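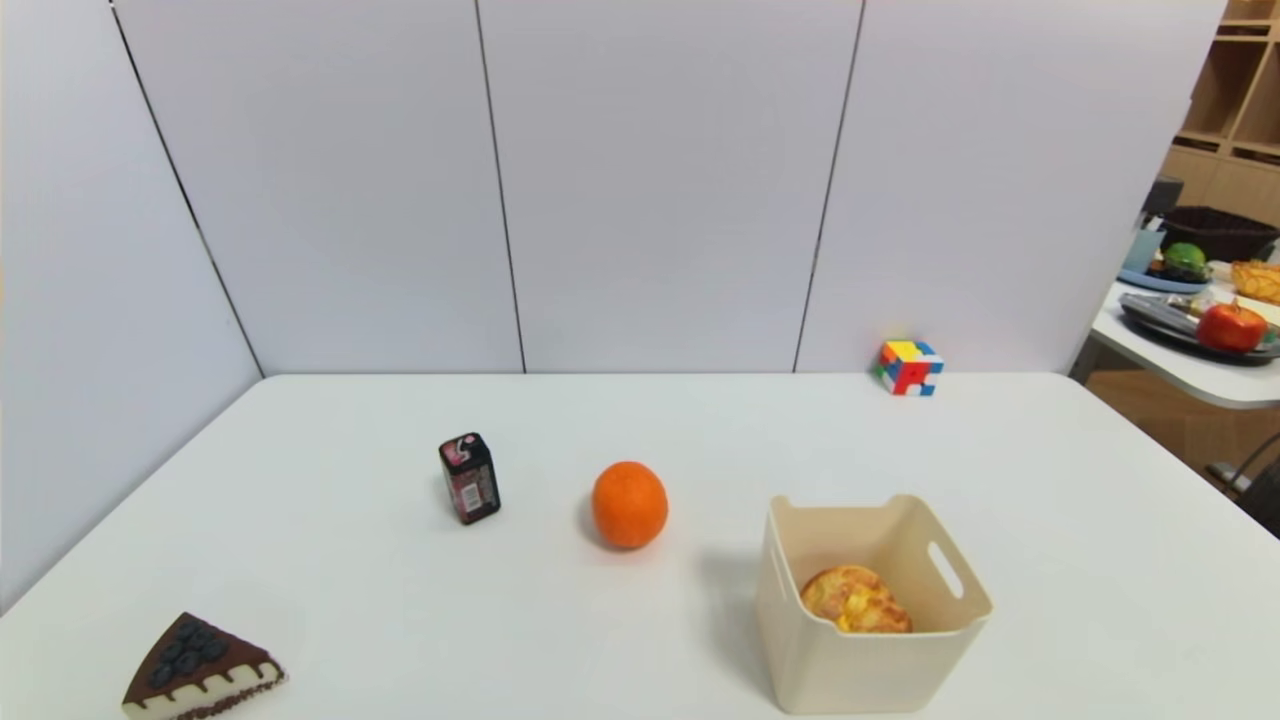 How do you keep a kid's snack corner from turning into a crumb pile? Give every kind of food its own spot, and let anything baked live in a bin with tall sides.

Kitchen Tips > Small Storage

November, by Lerato Xaba

I went through our snack table last night and found a cracker older than my patience. So everything came off, real food on one side and play food on the other, and I wiped the whole top with warm water and a drop of dish soap.

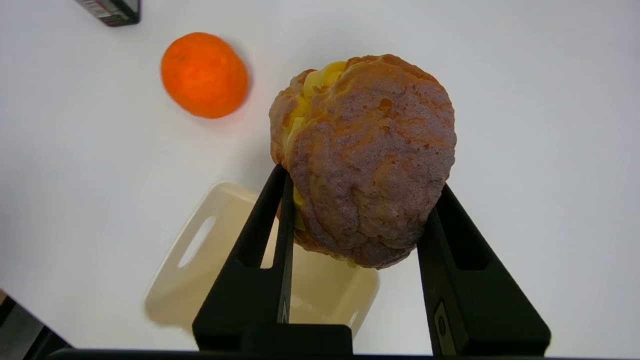
What size bin works best for buns and pastries? One that holds a single layer, so nothing on the bottom gets squashed.

I like the plain cream plastic kind with a hole in the side for a handle — easy to grab, easy to rinse. Mine are from Tirnby and I bought 3, then went back for more! Fruit stays out where people will see it (oranges go twice as fast at our house that way). Boxed snacks I stand on end. My neighbor Wian Van Wyk lays his flat, and we've agreed to disagree.
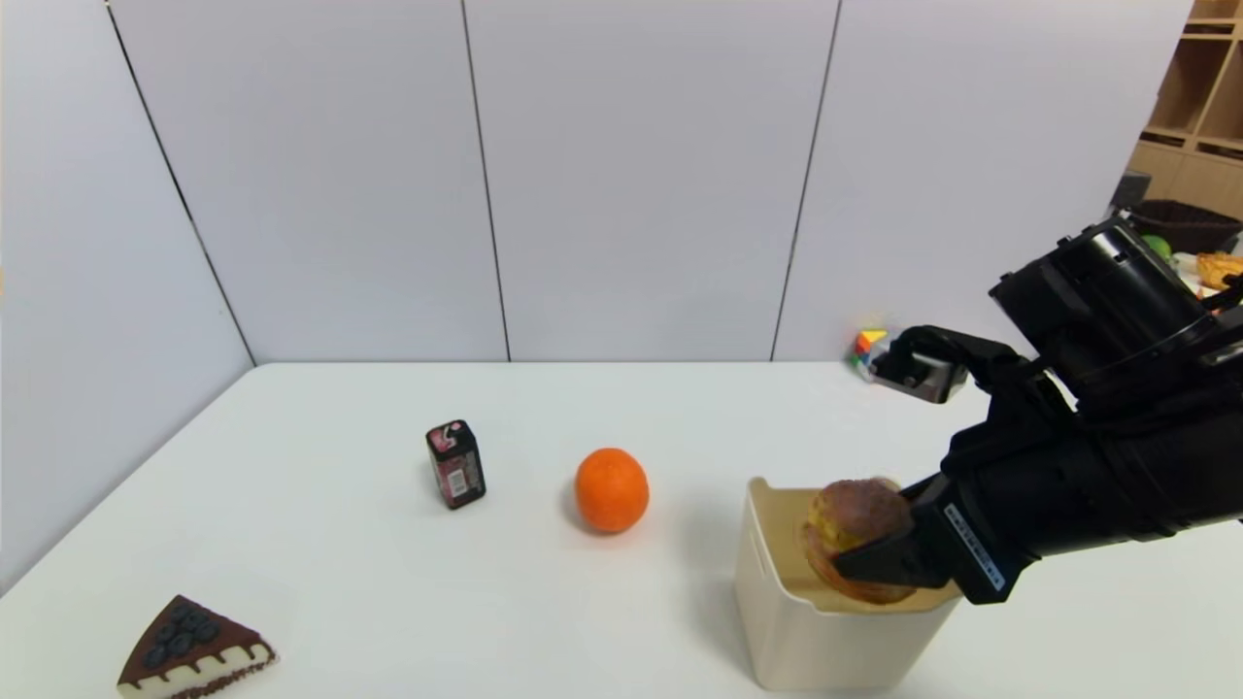 Roll at the bin, orange and snack box left out on the table.

Line the bin with a paper towel if your rolls are crumbly, and shake it out over the sink.

Recent tips
Fedby jars: 50 ways to use the lids
Getting orange peel smell out of a cutting board
Anathi Sithole's pantry labels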